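Olstead Reading Room Refit
Progress report to the Clenen Fund, second period

Prepared by Tove Skov, project lead

1. Summary

Work on the ground floor and the mezzanine continued through May in line with the approved plan. The grant covers furniture, lighting and the relocation of the paper archive. Of the 132 items on the furniture schedule, 126 have been delivered and checked against the order. The remaining six are shelving end panels, which Ronura has agreed to supply by the end of next month at no additional charge.

2. Furniture and use of the space

The round wooden tables were placed on the ground floor first, so that staff could begin working there while the upper level was completed. Early use has been steady. Staff have asked for more power outlets within reach of the tables, and a quotation has been requested.
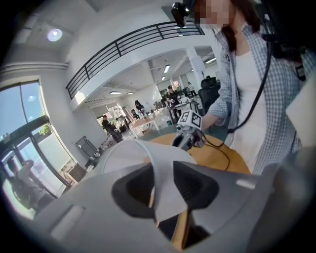 The walls and ceiling on both levels have received their final coat of white paint. The railing along the mezzanine was inspected by Brynjólfsdóttir and passed without remarks. Two light fittings under the stairs were rejected on delivery and returned.

3. Paper archive

Auður Kárason has supervised the sorting of loose sheets and cards. To date 100 boxes have been relabeled and moved, and 41 are awaiting review. Progress was slower than planned in the first two weeks, when the lift was out of service.

4. Budget

Spending remains within the approved total. A small underspend on paint is proposed for transfer to the electrical line, subject to the Fund's written consent.

5. Next period

Review of the outstanding boxes will resume on Friday. The end panels will be fitted on arrival, and the outlet work will be scheduled once the transfer has been approved.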